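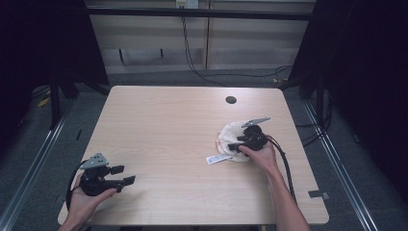
I have never believed in the one-cloth kitchen. Olaia Lorente's column swears by it: a single white cloth for table, counter and hands, folded every night. She claims it saved her 131 paper towels by August. Maybe so. My own white cloths get crumpled and stained within a day — and a stain on white is all anyone sees. On a pale wood-grain table the cloth ends up in a heap, and the heap stays there through dinner.
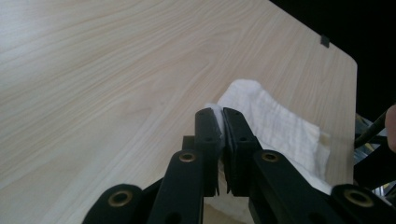

What folding fixes

Very little, I suspect. A folded dirty cloth is still dirty. Buy 13 cheap ones and wash them often.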